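Home | Courses | Student Work | Library | Contact

What We Keep: Small Storage in Shared Student Houses
By Irén Vass and Gergely Bozsik, September
36 comments

Our project began with a missing fuse. The house in Drindgate owned several, according to everyone who lived there, and it took an evening by torchlight to find one, in a teapot.

We visited 24 student houses in Drindgate and Pravbridge and asked to see where the small things lived: screws, batteries, drawing pins, keys to bicycles long since stolen. Our tutor, Magdolna Simon, suggested we also weigh it all. We declined, having met the drawers.

Most houses used a kitchen drawer that opened halfway and then sulked. A few had bought proper organisers with clear-fronted drawers, and spoke of them the way other people speak of a pension. 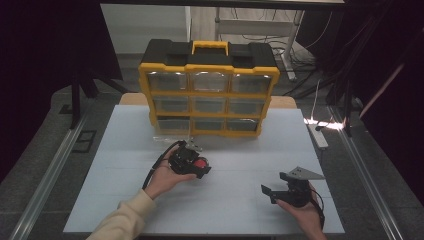 Findings

Over 1,605 objects were sorted by hand on Hala Darwish's kitchen floor. Batteries were the largest group, and most of them were flat. Their owners said they were "probably fine".

Clear drawers did help people find things, but labels did not. One in Pravbridge read "misc", and so did the one beside it.

Limits of the study

Both of us live in the houses studied, and one of us owns the teapot. Jenő Szalai has asked for his tape measure back, and we are looking for it.

Share 24 | Previous | Next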